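Why Do Snack Packets Crinkle?

Scrunch up an empty snack packet and listen. Krrrssshhh! Now scrunch up a sheet of paper. It makes a noise too, but a much softer one. So what is going on in there?

A lot of snack packets are made of very thin plastic film, often with several layers stuck together. One layer might be there for the printing. Another might be a super-thin coat of metal, which is why the inside of a chip bag can shine like a mirror. Together they keep air and damp away from your food. Damp is the big enemy of crunch! Leave a cracker out on a plate overnight and it soaks up water from the air, and by morning it bends before it snaps.

The film is thin but stiff. When you squeeze it, it holds its shape for a moment and then suddenly pops into a new one. Every pop is a tiny click. Squeeze a whole packet and you get heaps of clicks, so close together that your ears hear one long crackle.

Some packets are see-through, so you can check out the snack before you open it. Others hide everything behind color and print. Put a pile of them in a bin and you'll find both sorts side by side, shiny ones and clear ones, with labels full of very small writing.
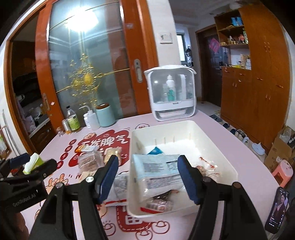
Ginette Fehr wrote in to say that her class sorted a bin of snacks by sound. They closed their eyes, gave each packet one gentle squeeze, and put the loudest at one end of the table and the quietest at the other. The clear wrappers ended up all over the place, she says, and the class argued about it until lunch.

What a great experiment! You can do it at home with whatever is in the cupboard. Ask first, and squeeze softly, or you'll be eating crumbs.

Have you ever noticed that some bags are puffy, like little pillows? A puffy bag often has nitrogen inside. Nitrogen is a gas, and most of the air you are breathing right now is made of it. It doesn't make food go stale the way oxygen does, and the puffiness protects chips from getting crushed on the way to the store.

Try this too. Take two empty packets and scrunch one very fast and the other as slowly as you can. Does going slowly make it quiet? Listen closely to the slow one. You should still hear the clicks, only farther apart. (Bad news for anyone hoping to open a bag of chips secretly at the movies!)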